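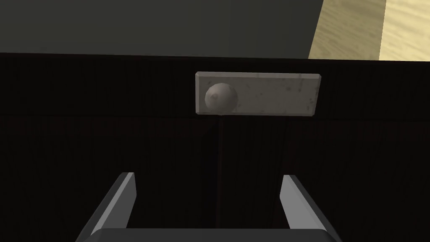

슬라이드 1. 시뮬레이션 손목 카메라 화면, 서랍 손잡이 앞에서 그리퍼를 벌린 상태

발표 메모: 평행 그리퍼 두 종 비교 (Cilport 핑거 / Helero 핑거)

시작하면서 이름과 소속만 짧게 말한다. 시뮬레이션 환경은 Fanni Medve가 만들었고, 제어기 쪽은 Iddrisu Ayaaba와 내가 나눠서 했다. 질문은 중간에 받아도 된다고 미리 말해 둘 것.

첫 화면은 띄워 둔 채로 과제를 설명한다. 수납장의 위쪽은 서랍이고 아래쪽은 문 두 짝이다. 과제는 서랍을 여는 것 하나다. 손잡이는 가로로 긴 회색 판이고, 판 왼쪽에 둥근 손잡이가 붙어 있다. 판의 나머지 부분은 비어 있어서 잡을 데가 둥근 부분밖에 없다. 이 점이 두 핑거의 차이를 보기에 좋았다.

비교 조건
- 팔은 같은 모델, 카메라는 손목 카메라 한 대. 외부 카메라는 쓰지 않았다.
- 핑거만 Cilport와 Helero로 바꿨다.
- 제어기는 위치 제어와 임피던스 제어 두 가지.
- 조합마다 40회씩. 시작 자세는 매번 조금씩 흔들어 주었다.
- 수납장 위치는 고정. 질감과 조명은 바꾸지 않았다. 한계라는 것을 여기서 말하고 넘어간다.

결과는 표를 읽지 말고 숫자 몇 개만 말한다. 위치 제어에서 Cilport 핑거는 40회 중 16회 성공했다. Helero 핑거는 같은 조건에서 19회였다. 세 번 차이라서 핑거가 더 좋다고 말할 근거는 약하다. Iddrisu는 이 표를 빼자고 했는데 나는 남겼다. 임피던스 제어로 바꾸면 두 핑거 모두 올라가고, 실패의 종류도 달라진다. 수치는 배포 자료 뒤쪽 표에 있다.

실패 유형은 둘로 나눴다. 하나는 핑거 끝이 판의 모서리에 먼저 닿아서 둥근 손잡이까지 못 가는 경우. 다른 하나는 잡기는 했는데 당기는 방향이 서랍 축과 어긋나서 미끄러지는 경우. 앞의 것은 접근 높이 문제이고, 뒤의 것은 제어기 문제로 본다. 위치 제어에서는 뒤의 것이 더 많았다.

카메라 이야기로 넘어간다. 손목 카메라는 손잡이가 정면에 있을 때는 쓸 만하다. 색이 대비되고 경계가 분명해서 검출기가 거의 놓치지 않는다. 시선이 다른 데로 가면 사정이 다르다. 다음 화면에는 큰 검은 면과 회색 벽 같은 평면들만 있고, 검은 면에는 무늬도 하이라이트도 없다. 특징점 기반 추정은 이런 화면에서 쓸 것이 별로 없다. 그리퍼는 벌어져 있고 잡은 물체는 없다. 여기서 잠깐 멈추고 청중이 화면을 볼 시간을 준다.

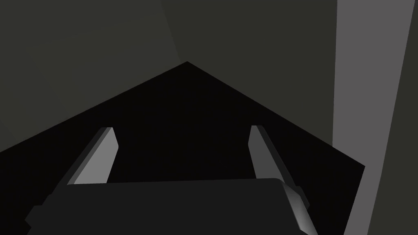

재탐색 동작

손잡이를 놓친 뒤의 동작을 두 가지로 시험했다. 첫째는 그 자리에서 손목만 돌려서 찾는 방식, 둘째는 마지막으로 손잡이가 보인 자세로 되돌아가는 방식이다. 둘째가 느리지만 안정적이었다. 10초 안에 다시 찾지 못하면 실패로 기록했다. 이 기준이 너무 짧다는 의견이 11월 내부 발표 때 나왔다. 질문이 나오면 기준을 늘려서 다시 돌려 보지는 않았다고 답한다.

핑거 모양이 화면을 가리는 문제도 말한다. 손목 카메라로 보면 두 핑거와 몸체가 늘 아래쪽을 차지한다. 그 부분은 마스크로 빼고 검출기에 넣었다. 핑거를 바꿀 때마다 마스크를 다시 만들어야 하고, 한 번은 이전 마스크를 그대로 써서 결과를 버렸다.

제어기 설정

임피던스 제어의 강성은 당기는 방향만 높게, 옆 방향은 낮게 두었다. 값은 Unside 설정 파일에 있고 저장소 주소는 마지막 슬라이드에 적었다. 접촉 모델은 Kļaviņa 엔진의 기본값이다. 마찰 계수를 바꾸면 순위가 바뀔 수 있으니 단정해서 말하지 않는다.

남은 일
- 외부 카메라를 한 대 추가해서 같은 과제를 반복
- 아래쪽 문 여는 과제 추가. 문에서 잡을 위치를 어떻게 정할지 아직 미정
- 실물 팔에서 Helero 핑거부터 확인. 장비 예약은 Fanni에게 문의

시간이 모자라면 제어기 설정 부분을 건너뛰고 바로 남은 일로 간다.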